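Sep 16, 2020
Handance kitchen model, notes on the Clotevley staff canteen job

Reran the clearing routine overnight with the updated Triltel planner. 117 runs, 70 completed without an operator call. Most of the remainder stopped at glass. The shift leads want to know what the evening crew will be doing once the unit takes over clearing, and at this completion rate the answer is mostly standing by to answer calls.
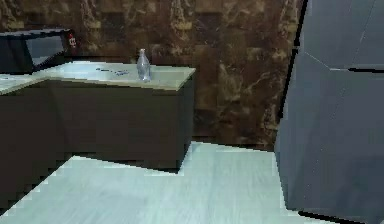

Operator calls are the figure that matters for staffing. One person on evenings currently clears, wipes and restocks in a single pass. Under the plan the unit clears and the person restocks, which splits the pass in two and leaves a wait in the middle. The clear bottle set back near the marble wall is the sort of item that triggers a call: transparent, narrow neck, little depth return expected. Each call costs over 2 minutes with the walk included. Lim suggested moving glass to a separate rack. That shifts the sorting to whoever brings the bottle back, so it should be counted as work in the comparison.

To do: log calls by object class, log walking time separately, rerun with the low-light setting.

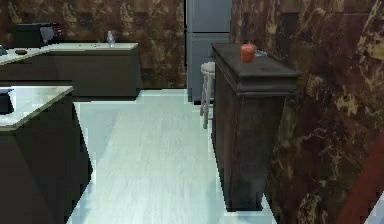

Regula Fankhauser
Process engineer, workplace automation

Added after the afternoon review. The aisle between the island and the dark cabinet is the other open point. A person and the unit can't both use it under the present clearance rule, so the person waits. In the March layout we assumed they would alternate without loss. Timed it on paper at 20 seconds per pass, more with a stool left out by the refrigerator.

Small items on a high top, such as the red fruit on the cabinet, stay manual for now. Job sheet wording needs to change from "supervises clearing" to "clears items outside unit range", and the evening crew should see the draft before it goes to Clotevley. Planner settings are saved with the run log.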